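Hanan Nseir
I run collection rules for the cloth tasks at Fallham. We rewrote our rulebook this month and a few people asked what's in it. Posting the main parts as a thread. It covers hand-held grippers on garments, in homes, two hands.

2/
The old version was 35 pages. People read the first four and then asked each other. The new one is a single sheet for the operator and a longer document for whoever reviews the recordings.

3/
Background: we went back through 2,172 episodes from the spring and summer. Most of what reviewers threw out came down to how the episode started and how it ended. The folding itself was usually fine.

4/
Rule 1. Every episode starts with both grippers open and clear of the cloth. Hold still, then move. If you are already touching the garment when recording begins, stop and start over.

5/
Rule 2. One task, one episode. If the task is "fold the top," you don't also straighten the blanket at the end. I know it's tempting. Do it between takes.

6/
Rule 3. Pinch the fabric you mean to move and check you have only that layer. On a fleece garment over a plush blanket it's very easy to catch the blanket pile too. Close slowly, lift a little, look, then carry on.
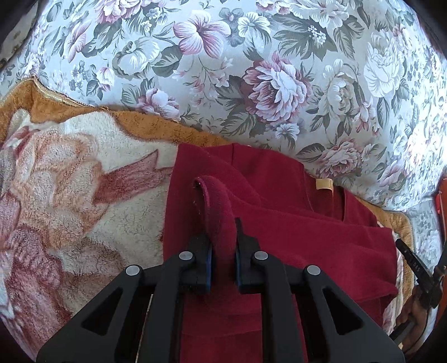

How hard should the gripper be closed on fabric?

Close it until the cloth stops slipping and stay there. Squeezing past that point bends the fingers, and the recorded finger width no longer matches the thickness of what's being held.

7/
Rule 4. If you drop the cloth, leave the recording running and pick it up again. A dropped fold followed by a clean regrasp is a usable episode. Mark it "recovered" on the log.

8/
Rule 5. If you drop it a third time, end the episode and mark it "failed." Don't delete it. Natnael Wako keeps the failed ones in their own folder and he does look at them.

9/
We argued about Rule 5 for a while. The old book said to delete all failures in the field. That left us with no idea which garments were hard. Slippery linings, for one. We only heard about those from operators complaining at lunch.

10/
Rule 6. No bare hands on the cloth while recording. If a sleeve has to be pulled out, pull it out with the gripper or end the take. Fingers stay on the grip.

11/
Rule 7. Both grippers stay where the cameras can see the work. Two hands working on one garment tend to drift apart, and then one of them is pulling on something the other camera never sees. If your garment is too wide for that, fold in stages.

12/
Rule 8 is about cables. Route the cable away from the cloth and over the outside of your wrist before you start. A cable that drags over a sleeve moves the sleeve, and the model has no way to know what moved it.

13/
Someone will ask why we don't just go wireless. We tried it at the Meltmont site in November. Dropped packets in two rooms out of five. We'll try again, but the rulebook has to fit the equipment people are holding now.

14/
Rule 9. Don't tidy the home. Patterned bedding stays. Blankets stay. Whatever is next to the bed stays unless it's private or it can hurt someone. We want the surfaces people really put clothes on.

15/
Private means: mail, medicine labels, photos of people, screens, anything with a name or an address. Those get moved out of view before the first take, and the resident does the moving. Operators don't handle other people's papers.
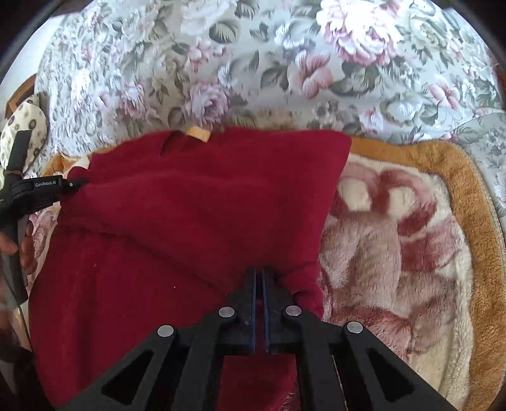 Both grippers on the red garment, plush blanket underneath.

16/
Rule 10. Shake the garment out between takes. Pick it up, let it fall and start from however it lands. Old habit was to lay it flat and square each time, which gave us 100 versions of the same starting pose.

17/
There's a limit. Same garment, same spot, 20 takes, then change one or the other. After that the operator is working from memory and you can see it in the motion. Everything gets faster and sloppier.

18/
Rule 11. Breaks are part of the shift and they go on the log like everything else. Closing and opening these for hours is hard on the thumb. If your hand hurts, the session is over for the day and you're still paid for the shift. Seema Tripathi wrote that line and I left it exactly as she had it.

19/
Rule 12. Check the pads. Before each session, look at the inner face of both fingers on both grippers. Lint comes off with a damp cloth. A pad that is peeling at a corner gets replaced before you record, even if it still grips.

20/
Lint sounds minor. Pasichnyk, who make the washing routine we copied, clean theirs every session. We were doing it when someone remembered. Fleece is the worst for it, then towels.

21/
Rule 13. Say what the garment is on the log in plain words. Color, type, label in or out if you can tell. If you can't tell whether it's a robe or a jacket from how it's lying, write "garment" and move on. A vague entry is fine. A wrong one costs a reviewer time.

22/
Now the reviewer side, shorter.

Reviewers check four things in order: start pose, end pose, both grippers in view, no hands on cloth. If an episode fails one, they stop and record which one. They don't grade how neat the fold is.

23/
Neatness has its own pass with a different person. When one reviewer did both, ugly folds got rejected for "start pose" problems that weren't there. Abrehet Seyoum caught that by re-reviewing a batch blind.

24/
Operators see their own rejection reasons the same day. It used to be a monthly summary, and by then you'd recorded weeks of the same mistake.

25/
Consent. The resident signs for the rooms, not for the whole home. If it says bedroom, you don't record in the hallway on the way in. They can pull a recording later and we take it out of the set, including any copies at Demex, who store our backups.

26/
Things we left out on purpose: a target speed, a dress code, a script for how to fold. Fongchan Tanasarn folds shirts in a way I have never seen before and it works every time. We want his way in there too.

27/
Things still open. How to handle a pet walking onto the bed (right now: end the take, log it). Whether left-handed operators should swap which gripper is which. What counts as "finished" for a fitted sheet.

28/
If you run something similar and your rule on regrasps is different from ours, I'd like to read it. Ours allows two, and I'm not sure two is the right number for big items like bathrobes and throws.

29/
Several people asked for the one-page sheet. It goes up once Seema has fixed the numbering. Rules 6 and 7 are swapped in the Meltmont copy, so if you have that one, go by the wording and ignore the numbers for now.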